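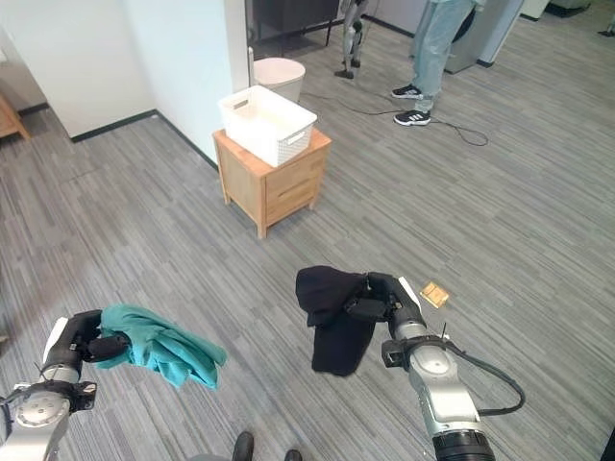
Teleop laundry task: one cloth per hand or one at a time?

Fokmont Builders Forum > Teaching by demonstration

bent_axle
17 Jan 2021

Looking for opinions before I record any more of this. The task is picking cloths up off the carpet and putting them in the white basket on the nightstand. I drive both arms by remote control and watch through the head view. In the picture I have the teal cloth in the left gripper and the black one in the right, basket still to be filled.

My plan was 80 demonstrations, all done like this, with both hands loaded before moving to the basket. I have 11 I would call clean. The rest I threw out, mostly for long pauses where I was working out which hand to move first.

Should I keep going with two at once, or drop back to a single cloth and add the second hand later?

mudflap_co
One at a time. You are asking for two grasps, a carry and two releases in one recording. If the policy misses the second grasp it has never seen what to do next, and it will stand there with one cloth. Get a single pick and place working, then build up.

tern22
I disagree with that. If the final task is two hands, record two hands. I spent most of a winter on single arm demos on the Stedilari arms and very little of it carried over. The free arm learned to stay parked, and I had to record a lot of new data to get it to move again.

mudflap_co
How many single arm demos did you have when you switched?

tern22
2000, counting short ones. So the parked arm was in there very deep. With a small set it might not be as bad, I'll give you that.

oldsolder
Separate point. Look at how different those two grasps are. The right gripper has the black cloth by the top and it hangs down. The left has the teal one bunched up and folded over itself. Those will behave differently at the basket. A hanging cloth can catch on the rim, and a bunched one mostly drops where you let go.

I would pick one style and stick to it in every demo. For a basket I'd take bunched. For folding I'd take the pinch.

bent_axle
I hadn't thought of the grasp as something to hold constant. I was taking whatever the gripper got first. Looking back through the clean ones, almost 10 of them have a pinch on the right side. I think it's my hand on the controller. I close the right earlier than the left.

oldsolder
Then the policy will close the right earlier too. It copies your habits along with the task. Slow the right hand down or swap which hand goes first from one demo to the next.

pinchpoint
Has anyone said anything about the black cable on the right arm? It loops well out to the side and comes back to the wrist. When you reach over the basket I'd want to know where that loop goes. I lost a whole session on a Droketmont rig when the cable hooked a chair back and I only noticed on playback. Strap it closer to the forearm if there is enough slack for the wrist to turn.

bent_axle
It has touched the basket handle once. I'll strap it and check the wrist through its full turn before the next session.

tern22
Also move the nightstand between demos. A little is enough — a hand's width one way or the other, and turn the basket sometimes. If it never moves you are teaching one spot in the room.

mudflap_co
Agree with that one. I'd still move it only after the first batch works. Change the cloths first, then the basket.

tern22
And I'd do both from the first day. We can leave it there.

gravelbed
Is anybody using the Ragab trimming script for the pauses? It cuts idle stretches when both arms are still. It might save some of the ones you threw out.

oldsolder
I tried it. Fine for idle time at the start and end. In the middle it leaves a jump if the cloth is still swinging, so I only trim the ends now and re-record anything with a long stop in it.

bent_axle
Thanks all. I'm going to stay with two hands, bunched grasps on both sides, and swap the leading hand every demo. Cable gets strapped first. I'll move the nightstand in the second half of the set. If it does badly by February I'll do the single cloth version and mudflap_co can have the point.

mudflap_co
Keep the old 11 in a separate folder. Don't mix them in with the new grasps.

bent_axle
Already moved them.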